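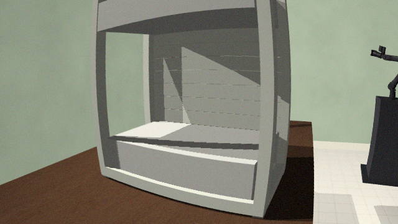 The objection to the last version of this checklist was that it asks too many questions about floors and furniture for something that is supposed to be about buying a robot, and that half of them could wait until the arm is on site. Most of those questions have stayed in. A few were shortened, and the ones about paint and signs have moved to the building list.

PRE-PURCHASE SAFETY AND INSPECTION CHECKLIST
Worari test room, cabinet and drawer station
Date of review: April 28, 2023
Stage: before purchase order
Layout basis: simulated layout, table station with pedestal-mounted arm beside it
Supplier quotes under review: Jurkmont (arm and controller), Rolland (pedestal and floor work), Sadarov (guarding and safety scanner)

How to fill it in: mark each line OK, OPEN, FAIL or N/A. OPEN means the money or the information is missing. FAIL means the order can't go out as written. Put the comment directly under the line it belongs to, even if it repeats something from another section.

SITE AND FLOOR

Floor type confirmed by looking at the real room: OPEN
Comment: The layout has tile. The Worari room has tile too, but the building drawings don't say what is under it. Rolland wants a test hole before it will stand by its anchor price. Get the test hole done first and ask for a firm price afterward.

Floor flat enough for the pedestal plate: OPEN
Comment: Check with a straightedge at the marked spot, both directions. Shims are in the quote, grinding isn't.

Base plate fits without crossing the walkway: OK
Comment: The plate is wider than the column and sticks out at floor level toward the table. Anyone working between table and pedestal will have their feet near it. Yellow edge tape is on the shopping list.

Pedestal anchored and not only weighted: FAIL
Comment: The Rolland quote lists ballast as standard and anchors as an option. Anchors have to be on the order. The option adds $1,204 including drilling. The budget sheet has nothing for it at present.

Route for moving the pedestal in: OK
Comment: Through the loading door, then straight down the hall. The door to the room comes off its hinges easily enough.

TABLE AND TEST CABINET

Table can't slide when the arm pushes on the cabinet: OPEN
Comment: The simulated table doesn't move because it was set not to. The real one will. Brackets to the floor or to the wall, either is fine, but they need a line in the budget. Nothing has been priced.

Cabinet fixed to the table: OPEN
Comment: Clamps will do for the first weeks. A clamp on the bottom rail may get in the way of the drawer, so try it by hand before buying a full set.

Cabinet chosen and dimensions sent to supplier: OPEN
Comment: The layout cabinet is a stand-in, with an open compartment over one wide drawer. It is good for checking reach. It is not a product anyone can order. Pick the real cabinet before the gripper is picked.

Drawer can be gripped by the quoted gripper: FAIL
Comment: No handle shows on the drawer front in the layout, and the Jurkmont quote is for a two-finger gripper meant for handles and small parts. Either the real cabinet has a handle, or we buy a suction tool as well, or the fingers have to hook the top edge of the drawer. Jurkmont has been asked to price the second one. The third is free but needs a trial.

Pinch points on drawer and posts reviewed: OPEN
Comment: The gap along the top of the drawer is a finger trap with or without a robot. Rule for the room: no hands in the cabinet with the drives on. This goes on the door card.

Open compartment clear of anything the arm could knock out: OK
Comment: OK for the layout only. Check again when the real test items are chosen. Nothing made of glass in the first month.

ARM AND REACH

Arm reaches the drawer front from the planned pedestal position: OPEN
Comment: The cabinet is turned on the table, so its side panel is partly toward the arm. Reaching the side is easy. Reaching around to the front with the wrist at a usable angle is what has to be shown. Ask Jurkmont to run it with their own reach tool and send the file, not a screenshot.

Arm reaches the back of the compartment without touching the posts: OPEN
Comment: Same request. Include the width of the gripper and the cable loop. Cable loops were left out the last time we did this, at the old station, and we paid for a longer wrist adapter afterward.

Load at full reach is inside the rated limit: OK
Comment: Pulling force on a sticky drawer counts as load. The supplier's figure leaves enough room.

Full swing of the arm marked on the floor plan: FAIL
Comment: Not done. Sadarov can't place the scanner without it, and its quote says the price is only valid for the scanner position shown. The position shown is a guess. Draw the swing, send it, get a new quote.

Arm can't hit the wall: OPEN
Comment: There is wall behind the table. Software limits are included. Hard stops are extra, and we want them on the base joint at least.

GUARDING AND STOPPING

Emergency stop within reach from both sides of the table: OPEN
Comment: One button is in the quote, on the teach pendant. Add one on the wall and one at the door. That brings the total to 3. The buttons are cheap, the wiring is the cost, so have them all wired on the same visit.

Safety scanner covers the gap between table and pedestal: OPEN
Comment: Depends on the swing drawing. The pedestal itself blocks part of the view at ankle height. Ask whether one scanner is enough before accepting a price based on one.

Stopping distance measured or supplied in writing: OPEN
Comment: Has to be for our speed and our load. The brochure figure can't be used.

Reset button outside the guarded area: OK
Comment: By the door. Keep it away from the light switch.

Arm stays put when power is cut: OK
Comment: Brakes on all joints, confirmed in the Jurkmont data sheet. Ask how to release them by hand and who sells the tool.

POWER AND LIGHTING

Separate circuit for controller: OK
Comment: Put in during January for the old printer, now free.

Cable run from controller to pedestal protected: OPEN
Comment: A floor cover is fine as long as it doesn't cross the door. Price it with the floor work.

Noise at normal speed acceptable for the room: OK
Comment: Up to 62 decibels at the table according to the supplier. People next door have agreed to that. Check again with the vacuum running if the suction tool is bought.

Lighting suits the camera: OPEN
Comment: The layout has one strong light, which gives hard-edged shadows on the back panel and a near-white patch on the shelf. If the real room does the same in the afternoon, the camera will have trouble. Blinds are cheaper than a better camera – price the blinds. Take readings in the morning too.

BUDGET LINES MISSING OR SHORT

Pedestal anchors: not in budget. See above for the amount.
Table and cabinet brackets: not priced.
Second gripper or suction tool: waiting for Jurkmont.
Added stop buttons and wiring: the electrician has the drawing.
Hard stop for base joint: waiting for Jurkmont.
Blinds: $335 for both windows, quote in hand.
Training: included for the first operator only. The room will always have a second person in it, and that person needs the same training.
Spare fingers and pads: not listed by anyone. Buy a set with the arm, as shipping later costs more than the parts.
Yearly inspection: starts the year after handover, but it needs a line now so that it gets into the running costs.

COMMENTS ON THE QUOTES

Jurkmont: clear on the arm, vague on delivery. "Subject to availability" appears next to the controller. Ask for a week.
Rolland: won't hold the price past the end of the quarter. The floor test decides this one, so book it first.
Sadarov: quote is tidy but based on a position nobody approved. Treat the total as a placeholder.

RESULT

Not released for order. Three lines are marked FAIL and all of them have to be cleared in writing. The OPEN lines on reach, stopping distance and scanner coverage also have to be closed before the order goes out. The other OPEN lines may be carried over to the installation checklist, provided each has money against it.

Keep the pedestal position fixed from here on. If the table, the cabinet or the pedestal moves in the layout, go back to ARM AND REACH and fill it in again, and send the new plan to all the suppliers on the same day.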